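Timara and Zukeo Are Doing a Live Reunion Special, and Yes, I Bought Tickets

February 1, 2024

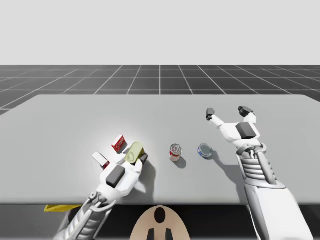 If you've been reading this newsletter since the first season of Second Kitchen, you know how long I've been hoping for this one. Timara and her former co-host Zukeo are getting back together in May for a live, one-night reunion show, and they're bringing the whole original cooking crew with them!

Timara let it slip at the end of her podcast last week, right after a long story about her sister's baby shower (very sweet, go listen). "We said we'd do it when we missed each other enough," she told her listeners. "I called him, and he picked up before it even rang on my end." Zukeo posted the date an hour later with a picture of the old orange aprons, so I guess the secret was out.

For anyone newer to the show, the two of them hosted four seasons together before Zukeo left to spend more time with his twins. There was a lot of talk back then about a falling-out. Both of them have always said it didn't happen, and they went to each other's birthday parties the whole time, so I'm inclined to believe them.

The reunion is being produced by Majdi Twal, who directed the snowed-in holiday episode (still my favorite hour of television, and I will not be taking questions). He wants it loose: two stoves, one long meal, and old clips in between. Chef Khasawneh is coming back as the judge, and she has already warned everyone that she has gotten tougher. I can't wait to see what she makes of Zukeo's rice.

The theater is on the small side, with 1,000 seats, and 300 of those are being held for people who were in the studio audience during the original run. If you still have your old wristband or confirmation email, dig it out now. Regular tickets start at $30, and you can buy up to four at a time. Mine are in the balcony, left side, so come say hi.

Can't travel? The whole evening will stream on Vekska, and it stays up for a week afterward. You'll need an account, but the basic one works fine.

One more bit of news from the same podcast: Timara is halfway through writing a memoir. She says the chapter on season two keeps getting longer, and that Zukeo has asked to read it first. She hasn't said yes.

Next issue I'll have my ranking of every guest dessert from all four seasons. Send me your picks by replying to this email, and please be kind about the pear thing.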